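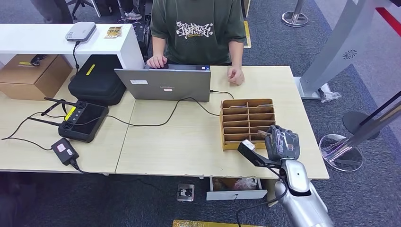

Attachment 1. Sorting table, room 204, laptop end and rack.

Home Tickets Knowledge Base Status Sign in

Stadside Workspace Support
Ticket 235: Laptop at sorting table drops network, table sections drift apart
Opened: 2024-07-10
Site: Purley, room 204
Priority: normal
Status: resolved, monitoring

Reported problem
Laptop loses its connection several times per session. The drop usually follows someone leaning on the table. User also reports that the two desk sections separate at the joint and that papers and small parts go down the gap.

Setup
Two rectangular desk sections, light wood grain, pushed together and used as one table. Open silver-gray laptop, compartment organizer next to it. Handheld controller with two antennas at the other end, hard case behind it, cardboard box on the far side. Router is on the white counter at the back. Small black power adapter near the front edge of the table, cord going over the side.

Log

1. Restarted router. Laptop reconnected. Dropped again after over seven minutes, so the restart changed nothing.

2. Checked wireless signal at the table and at the counter. Strong at both. Router firmware is current. Ruled out range.

3. Pressed on each desk section in turn with a connection test running. Left section: no effect. Right section: dropped on the second press. Moving the organizer by hand gave the same result.

4. Followed the black wire between the right side of the laptop and the organizer. It continues to a network adapter behind the rack. The plug at the laptop has side play. The laptop was preferring the wired link and taking a few seconds to fall back to wireless every time the plug shifted.

5. Unplugged the wired link and ran on wireless only. Leaned on both sections, moved the organizer. No drops.

6. Swapped the cable for a Viramard lead from stock. Plug seats firmly. Repeated step 3, no drops.

7. Table joint. Feet on the right section were out by 2 mm. Leveled, then fitted two Ruddock clamp plates under the joint. Sections no longer move when leaned on.

8. Power adapter was close enough to the edge to be dragged off by its own cord. Moved it back and taped the cord to the underside of the tabletop. Wires going off the left edge bundled and tied to the table leg. Long cable from the controller left as is; user needs the slack.

Cause
Worn plug on the wired link, moved by an unfixed table joint.

Open items
- Old cable tagged and binned. Do not return to the drawer.
- Recheck clamp plates in November with the other room 204 furniture.
- Router cable hangs free behind the hard case. Add a clip on the next visit.

We use cookies to keep you signed in and to measure page use. Accept all / Settings

Comments (3)

Guest: Same symptom on our packing bench. Turned off the wired port in settings and it stopped. Will try a new cable.

Guest: Which size of clamp plate? The long ones foul the crossbar on our desks.

Support: Short ones. Measure from the joint to the crossbar first, it varies between batches.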